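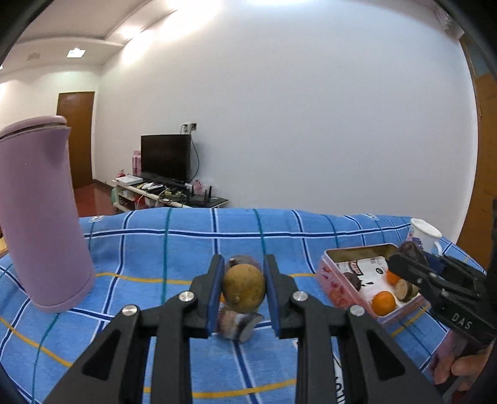
Preguntas frecuentes sobre mudarse con la cocina a cuestas

Me llamo Audrey-Anne Hawthorne y me he mudado más veces de las que me gusta admitir. Desde que empecé a contarlo en esta página me llegan siempre las mismas dudas sobre qué hacer con la comida, así que las he juntado todas. Si la tuya no está, escríbeme y la añado, ¡de verdad que las leo todas!

¿Cuándo empiezo a vaciar la despensa?

Yo empiezo tres semanas antes. La primera semana no compro nada que venga en bote ni en lata, la segunda como lo que haya (una vez cené garbanzos con piña, y no estaba tan mal) y la tercera solo compro pan, huevos y algo de fruta. Cuando me fui de Tallel a Ellery no seguí mi propio calendario y acabé cargando con una caja entera de legumbres que luego tardé meses en gastar.

¿Merece la pena llevarse las patatas y las cebollas?

Si el viaje es corto, sí. Si vas a tardar más de un día, regálalas a algún vecino. Patatas y cebollas van en cajas separadas, a oscuras y con algún agujero para que corra el aire. Las bolsas de plástico cerradas, ni tocarlas. Antes de guardar las patatas quito las que tengan brotes largos o manchas verdes, que esas no viajan conmigo a ningún sitio.

¿Y la fruta?

La que ya está blanda me la como antes de salir o la convierto en compota. Naranjas y manzanas aguantan bien el traqueteo. Los plátanos no, por favor, aprended de mi mochila. La fruta de la pasión es muy agradecida: aunque se le arrugue la piel, por dentro suele seguir perfecta.

¿Qué caja uso para lo pequeño?

Las latas de galletas son lo mejor que hay – rígidas, con tapa y fáciles de apilar. Yo guardo todas las que caen en casa. Para un trayecto de unas horas meto dentro fruta pequeña y verdura suelta, con un paño si queda hueco. Para más tiempo mejor una caja ventilada, que la lata cerrada retiene la humedad. 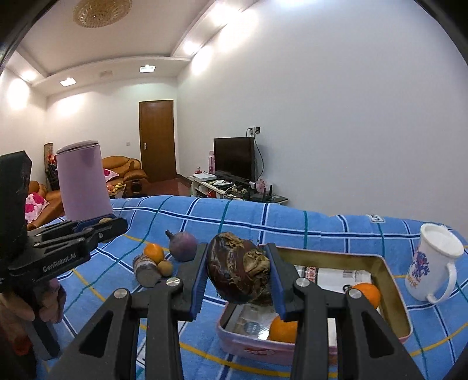
La berenjena ya está muy arrugada; en la lata, dos naranjas.

¿Cómo sé si una verdura arrugada todavía sirve?

Tócala y huélela. Si solo ha perdido agua y la carne sigue clara y firme, a la sartén o al horno esa misma noche. Si huele raro, tiene moho o al cortarla está marrón y babosa, al compost sin pena. Con las berenjenas soy bastante estricta, porque pasadas amargan muchísimo y te estropean el guiso entero.

¿Cómo llevo el congelador?

Vacío. Ya sé que no es la respuesta que queríais. Para la última mudanza, la de Karnard, dejé solo una bolsa de guisantes y la usé para el golpe que me di en la rodilla con el somier. Si el tuyo está a rebosar, organiza una cena con los amigos que te van a ayudar a cargar y que salga todo de ahí. Acuérdate también de desenchufarlo el día antes y poner toallas en el suelo.

¿Cuánto pesa una cocina?

¡Muchísimo más de lo que crees! En la mía salieron 1090 kilos contando electrodomésticos, vajilla y los muebles que me llevé. Lo sé porque Ott Mägi, que me hizo el presupuesto en Movville, lo pesó todo para calcular la furgoneta. Mi consejo es cajas pequeñas para los platos, siempre de canto, y que ninguna pase de lo que puedas levantar tú sin hacer ruidos raros.

¿Contrato una empresa o lo hago yo?

Depende de la distancia y de tu espalda. Hasta 70 kilómetros yo lo he hecho con furgoneta alquilada y amigos pagados en empanada. Para Karnard contraté a Movville y pagué 2000 euros con embalaje incluido. Me dolió un poco, pero no rompieron ni una copa. Pregunta siempre si aceptan comida, porque muchas empresas no cargan nada perecedero y te enteras en el portal con las cajas ya hechas.

¿Qué dejo fuera de las cajas?

Un termo con café o té, un cuchillo decente, el abrelatas, sal, un rollo de papel y un plato por persona. Todo junto en una bolsa que viaja contigo, nunca en el camión. Yo le añado chocolate.

¿Dónde coloco la comida mientras no tengo cocina montada?

Donde puedas. La primera noche en Ellery la encimera estaba llena de tornillos y lo ordené todo encima de la cama, sobre una sábana vieja que luego fue directa a la lavadora. Lo que necesite frío va primero a la nevera en cuanto haya enfriado, y lo demás puede esperar a mañana.

¿Puedo mandarte una pregunta?

Claro, por el formulario de contacto. En enero suelo tardar más en contestar, que es cuando se muda media humanidad.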